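Sindano open day promises café robots, delivers a hand tool and a cup

By Sandra Ellwood

The invitation to Sindano's November open day said visitors would "see table service automation in daily use." By lunchtime I had seen a slide show, a locked cabinet with a robot arm in it, and a member of staff holding a pair of plastic fingers over a patio table.

The fingers were the main event. Sindano is building a system called Jurnomura, which is meant to clear and reset café tables between customers. The company brought a group of trade visitors, buyers and two reporters to the terrace of the building it shares with its backer, Atex, to show how the system is being taught. A person holds a gripper by hand and does a small job with it, while a camera on the tool records the view. Do this enough times, Sindano says, and a robot with the same gripper will be able to do the job too.

The company says it has 3,472 such recordings so far. It would not say how many were made at tables other than its own.

The tool itself is simple. Two white plastic fingers with small screws holes showing, magenta ribbed pads on the inner faces, dark gray tips. It worked at a round table with a rippled glass top, and one of the jobs of the morning was a gray cup lying on its side, which had to be picked up and put back on its base without knocking the menu card behind it.

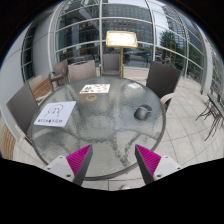

What the hand can do

The young man holding the gripper was good at it. He had clearly done this many times, and most of his attempts at the cup ended with the cup standing. A few people clapped. I would have clapped too if a machine had done it.

That is the trouble with this kind of demonstration. The eyes and the judgment all belonged to the person on the other end of the tool. When the cup rolled a little on the glass, he waited for it. When a visitor leaned over for a better look, he moved his elbow. I asked whether the robot would wait for a rolling cup. "It would learn to," a Sindano engineer told me. I asked whether it had. She said that was on the schedule.

The table was a fair choice in some ways. Glass is hard for cameras, and this top had ripples in it and picked up a lot of the sky through the big curved windows. A company that wanted an easy ride would have used a plain wooden desk. The chairs around it were woven ones with tall backs, the kind a wheeled robot would have to get past before it could reach anything, and at no point in the morning did anything on wheels try.

There was also very little on the table. Real customers leave spoons, wet napkins, half a muffin, car keys and, now and then, a baby's shoe. Sindano's customers had left a cup, and at times they had not left even that. Between rounds the staff set the table again by hand, and did it faster than the gripper.

Paper was the second job. A white sheet with a line drawing and a row of printed characters lay near the edge of the glass, and the task was to slide it toward the rim, pinch it and lift it. This took several tries. A sheet of paper flat on glass gives two fingers almost nothing to hold, and the man with the tool ended up dragging it until one edge hung over the side. It was a sensible trick and I was glad to see it, although the sheet was a good deal larger than any receipt I have ever been handed.

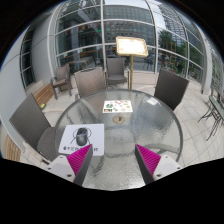
Derek Kettle had come a long way for the morning. He runs Kettle, a small chain of coffee shops, and he has been offered a trial of Jurnomura at two of them. He stood at the back with his coat on and asked better questions than I did.

He wanted to know what happens when it breaks. Sindano said there would be a phone line. He wanted to know who would pay for broken cups during the trial, and was told that would be covered in the contract. He wanted to know if the robot could carry a tray, and there was a pause while two people from the company looked at each other. Trays, it seems, are a later stage.

"My staff clear a table while they're saying hello to the next person in line," Kettle said to me afterward. "I'd be buying a thing that does the first half of that, slowly, and I'd still need somebody there for the hello."

He has not said no to the trial. He said he would like to see a robot do one whole table first, with food on it, during a rush. I think that is a very modest request and I was surprised at how long it took the company to answer it. The answer was "spring."

Numbers, and a lack of them

The slide show was held indoors and ran 50 minutes. It had plenty to say about labor shortages and the size of the café market. It had one slide on results, with a bar for "success rate" that rose nicely from left to right and had no figures on the side. I asked for the figures. I was told they were being prepared for Atex and would be shared when ready.

I also asked how a failed pickup is counted. If the cup falls over and the robot gets it on the second go, is that a success? The engineer said yes, under the current rules. If it falls on the floor? No. If a person steps in and moves it closer? She said they were still talking about that one, and I want to give her credit for a straight reply, the only one I got all morning on the subject.

As for the arm in the cabinet, it is real, and it does have fingers like the ones on the hand tool. It was not switched on. A sign on the door asked visitors not to lean on the glass. Staff said it had been running the week before and was waiting for a part, and that a video would be sent to everyone who signed the guest book. I signed. So far I have had a thank-you note and a survey asking me to rate the open day from one to five.

There may well be something in the method. Teaching by hand with a cheap tool is quicker than programming each move, and the people doing it were careful and patient. A few thousand recordings of cups and paper may turn into a machine that can do useful work on a quiet afternoon. But Sindano is already taking names for paid trials, and the invitation said "in daily use," and the only thing in use that day was a man's right arm.

Another open day is planned for next year, after the trials begin. Kettle says he will decide about his two shops before then. Sindano says trays should be ready by that time, and that visitors will be welcome to bring their own cups.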